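Moving the telly off the old box, part whatever

Right. Quick one as I've got to be out of the house soon and the notes for this have been sitting on my phone since November.

So the satellite contract ended and I said I wasn't renewing. Long story, most of it about being on hold. What I wanted was all the stuff we actually watch in one menu, on the living room telly, without paying for six different things. Live channels off the aerial. The recordings. My own ripped discs. Maybe the radio. That's it.

I ended up with Kodi on a small box under the set and a twin tuner stick in a cupboard upstairs, next to where the aerial lead comes in. The box runs Wirkent, which is a cut down Linux thing that boots straight into Kodi and does nothing else. Took me an evening. Would have been less but I wrote the image to the wrong memory card and had to start over. Bye bye holiday music.

Tuner first. Everyone tells you to plug it into the telly box. Don't, if your aerial point is upstairs. I ran a long coax extension down the stairs for a week and lost half the HD channels, plus nearly broke my neck. Moved the tuner up to the cupboard with the old laptop and let the laptop serve the channels over the network. All of them came back. Somthorpe transmitter for us, which is not a strong one this side of the hill, so every joint in the cable matters.

Scanning. The first scan found 100 services and I got very excited. Then I looked at the list. A lot of it was radio, data channels, shopping, and the same channel repeated for regions we don't live in. Went through and switched off what we'd never watch and got it down to 32. Do this on the server and not in Kodi, becuase Kodi will merrily forget your choices the next time it refreshes the list. Did it twice before I worked that out.

Channel numbers. If the guide shows them in a mad order, go into the PVR settings, the general page, and turn on the option to use the numbers from the backend. Then clear the data and restart. Not just restart. Clear, then restart.

The guide itself was the big pain. Over the air guide data is fine for a few days ahead but it only fills in when the tuner is sat on the right frequency, so you get these big grey holes. There's a setting on the server for when it goes and collects. Mine was set to the middle of the night, when the laptop was asleep. Changed it to 9 in the morning and the holes went. Felt daft.

Skin next. The default one is perfectly good, I just can't read the small text from the sofa. Tried Skedoten, which Guilan Liao put me on to, and it has a big text mode and a proper now and next strip at the bottom. Slower to open on my box. Couple of seconds. I can live with it. Turn off the fanart backgrounds if yours is slow too, helped a lot.

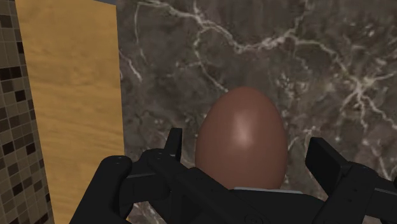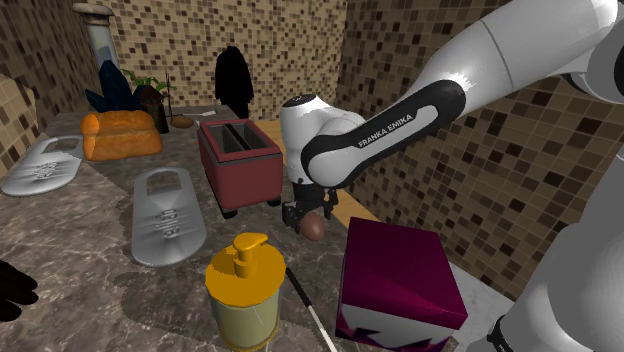
Myrto Makris commented on the last post that I'd made all this far too hard for myself, and that a cheap network tuner would do the job of the laptop and the stick together and use a lot less electricity. She also said to check the recordings folder isn't on the same drive as the system, as hers filled up during a tennis final and the whole lot froze.

Fair on both. I did look at network tuners. The one I liked was out of stock and the laptop was free, so laptop it is for now. But I went straight upstairs and checked the folder and yes, it was on the system drive. Moved it to an old external. So thank you Myrto, that would have bitten me at some point.

Recording rules while I'm on it. Set padding. I have 3 minutes before and a lot more after, as anything following live sport runs late. Set it to keep only the last few of a daily programme or you'll have a wall of quiz shows. And use the series rule where you can, not the title match, I had a title match on "News" for one afternoon and you can guess.

Remote. The box came with a horrible little one, no number keys. Most tellys will pass their own remote through the HDMI cable if you dig out the setting, every maker calls it something different which is very helpful of them. On mine it was off by default, three menus down. Now the one remote does everything apart from the colour buttons. Red and green work, yellow and blue do nothing at all. If anyone has got those going on Wirkent please shout.

Add-ons. I've kept it to the official repository. A few of you asked about the ones that promise every sports channel on earth for nothing, and no, I'm not going to write those up. They vanish, they're not legal here, and I don't fancy whatever else is in the zip file. The catch-up ones in the official list are enough for us. They break now and then when a site changes and you wait for an update.

Still to sort:

Subtitles on live channels, they come up late or in a block over the picture.
Sound drops for a second when the adverts start. Think it's the passthrough setting.
A second box for the bedroom, probably a Begay as they're small and have no fan.
Radio channel logos, all missing.

Will do the subtitles post next as that's the one people keep emailing about. If you've got a fix for the sound thing stick it in the comments, and say which box you're on.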